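# The bite that rots: how a small brown spider got a reputation it may not deserve

Ask at any barbecue in the suburb of Daralberg and someone will tell you about a cousin, a neighbour or a bloke from work who was bitten in bed and ended up with a hole in his leg. The culprit is always named. The spider itself is almost never produced.

I have been hearing these stories since I was a kid, and for most of that time I believed them. Then last spring I began asking the people who told them a dull question: did you see it bite you? Mostly they hadn't. They had woken up with a red lump, the lump had got worse, and a few days later somebody – a pharmacist, a mother-in-law, a website – supplied the spider.

That is a strange way to convict anything. A sore that appears overnight can be a great many things, including an infected hair follicle, a scratch that picked up bacteria, a reaction to a medicine, shingles, or an ulcer in someone whose diabetes hasn't been diagnosed yet. Several of those need treating quickly, and none of them gets treated by blaming a spider.

The business side doesn't help. Parkoretti, a pest control outfit that drops flyers in my letterbox every March, offers a "necrosis prevention" spray for the skirting boards, and the flyer carries a photograph of a wound so nasty I had to turn it over to finish my toast. I rang to ask where the photograph came from. The person on the phone thought it might have come with the template.

Zidwood, which sells a bite kit through hardware shops, was more forthcoming. The kit is a suction cup, two wipes and a sachet of cream, and the box says it "draws out toxins". I asked how it had been tested on spider bites. I was sent a customer survey with 427 responses. The survey asked whether people felt better after using it. It didn't ask whether they had been bitten, or by what, or how long they would have taken to feel better with a cold flannel and a cup of tea.

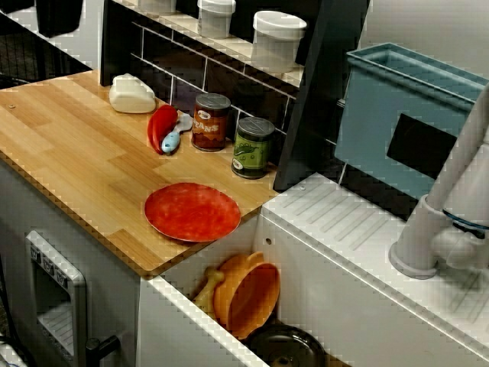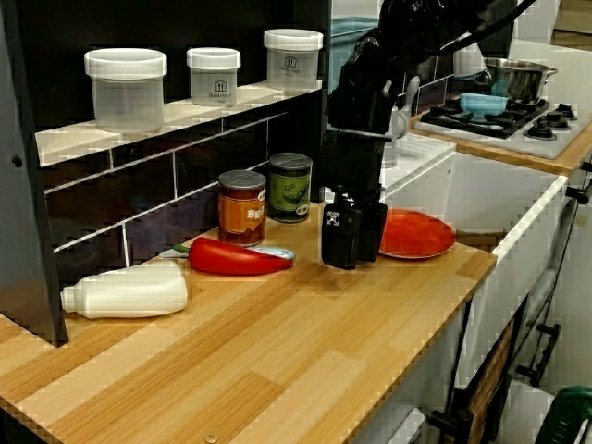 One reader of an earlier column of mine wrote in to say that I was being smug, that her father had spent nine days in hospital with a leg wound and that the doctor had written "spider bite" on the form. I don't doubt the nine days. When I wrote back and asked whether a spider had been found, she said no, but the shed was full of them.

Sheds are full of them. So are garages, wardrobes and the folds of any towel left on a bathroom floor. If living near spiders were enough to cause ulcers, most of the country would be limping.

Part of the trouble is what gets counted. The Lã bite register, a website where anyone can log an incident, boasts 2,192 entries, and it gets passed around online as though it were a medical study. I read through 160 of them over a wet weekend. In plenty the spider is described as "probably" one thing or another, and one entry is plainly about a wasp. There is no follow-up, so a person who later learned they had a staph infection stays on the list as a spider victim forever.

None of this means bites are harmless. Some spiders in this country can make you dangerously ill, and anyone who thinks they've met a funnel-web should have a pressure bandage on and an ambulance on the way. Ordinary bites hurt too, and they can swell and itch for days. My quarrel is with the leap from a sore lump to rotting flesh, made with no spider, no swab and no second opinion.

If you do get bitten and can catch the thing safely in a jar, take it along to the doctor. If you have a wound that is spreading, weeping or making you feverish, go anyway, jar or no jar, and if somebody says "spider" within the first minute, ask what else it could be. I'd ask for a swab as well.

The Parkoretti flyer came again last week. Same photograph, and the spray has gone up in price.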